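Wrist fault halts Cornora's computer-dismantling robots, and the fix is a beauty

By Meriem Bouzid

Cornora's two-armed computer dismantling cell is running again after a fault that had its builders scratching their heads for the better part of a fortnight, and the story of how they tracked it down is one of the best bits of detective work we've covered this year.

The trouble began when one of the arms closed on a drive cable, pulled, and kept on pulling well past the point where it should have let go. The force limit in the wrist is meant to stop the arm the moment a part resists too much. It didn't. The cable connector tore off the board, the computer slid sideways across the bench, and the operator on shift, Darcy Wihongi, hit the emergency stop.

No one was hurt. Wihongi was behind the guard line the whole time, and the stop button did exactly what it was built to do. But a robot that doesn't know how hard it is pulling is a safety matter whether or not anyone is standing near it, and Cornora shut the cell down that same afternoon.

"I heard the case scrape and my hand was already moving," Wihongi said. "The arm wasn't going fast. It just wasn't giving up, and that's a strange thing to watch."

The cell takes apart retired office computers so that drives, memory and boards can be sorted for reuse. It's fiddly work! Screws and clips are the easy part. Cables are another matter, as anyone who has poked around inside an old desktop will know, because they bend, they snag on each other and they never sit the same way twice.

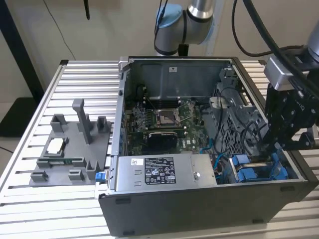
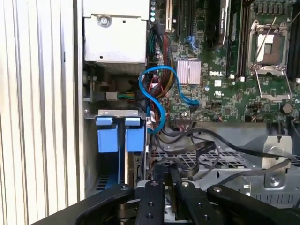 Finding the cause fell to Hamdia Woldegiorgis, who leads the controls group at Cornora, and Wubit Teshome from Zorkent, the firm that supplied the force-sensing software. Their first thought was the sensor itself, so they swapped it out, and the replacement passed every bench check they threw at it. Then they put the arm back over an open Dell tower, asked it to work near the looping blue SATA cable and the bundle of coloured power wires beside it, and watched the readings drift all over again. A good sensor was giving bad numbers, and only when the arm was reaching down into a case.

That "only when reaching down" turned out to be the clue. Woldegiorgis noticed that the drift got worse as the wrist rotated, and that it vanished if the arm was parked upright. Something outside the sensor was leaning on it. The culprit was the arm's own cable. It had been re-routed during maintenance in March with a little less slack than before, and at certain wrist angles it pressed against the housing with a small, steady push. The software has a routine that resets the force reading to zero before each grasp, and it was faithfully zeroing out that push as though it were part of the tool's weight. When the wrist turned and the cable went slack, the zero was wrong. The arm believed it was pulling gently when it was hauling.

"Both halves were behaving properly," said Teshome, who clearly enjoyed the hunt. "The cable was doing what a stiff cable does, and our routine was doing what we told it to. Put them together and you get an arm that has been misled about its own strength. I've been in this line of work a long time and I'd never seen those two meet."

To prove it, the pair ran 300 grasp trials on scrap machines with the cable routed the old way and the zeroing routine switched to a stricter mode. The force limit tripped correctly in 297 of them. The remaining three all stopped early, on the cautious side, when a finger brushed a drive cage on the way in. Woldegiorgis was happy with that. A robot that stops too soon costs a few seconds and a sigh from the operator.

They then put the cable back in its tighter position on purpose and got the fault to come back on demand, which for an engineer is as good as a signed confession.

The repair has two parts. A new bracket holds the cable clear of the wrist through its full turn, with enough slack that it can't tug at any angle the cell uses. And Zorkent has changed its software so the zero is checked at several wrist positions at the start of each shift. If the readings disagree with one another, the arm won't move until a person has had a look. Teshome said the update will go to every site using the same package.

Cornora has also added a second, independent limit that watches the current drawn by the arm's motors. It's a cruder measure than the wrist sensor, but it doesn't care about cables, and it would have caught the original pull on its own.

Fasil Wolde, who manages the Daltavham site where the cell is housed, said the shutdown had set back the current batch by 412 machines. He expects to clear the backlog by running longer days, with operators on a rotating roster so that the extra hours are shared fairly.

"I'd take that delay again tomorrow," Wolde said. "We've come out of it understanding our own equipment better, and the crew trust it more than they did before. I was standing there when it tripped on a snagged cable and let go, just as it should, and people cheered."

Not everything is settled. Wihongi would like the cell to warn operators earlier, with a light or a tone when the pulling force is climbing, well before it reaches the limit. He put the idea up on the workshop whiteboard the day after the incident and it has collected a fair few ticks since. Woldegiorgis has a trial version working and says it needs some tuning, as the tone currently goes off for nearly every memory module.

There is also the matter of maintenance records. The March job was logged, but the note said only that the cable had been tidied. Technicians will now photograph the routing on both arms before and after they touch it, and a second person will sign off.

Cornora plans to publish a plain-language write-up of the fault so other recyclers running similar arms can check their own cable runs. The cell will stay at reduced speed until it has finished its next 1,000 machines without a false reading, and Wihongi is back at the controls.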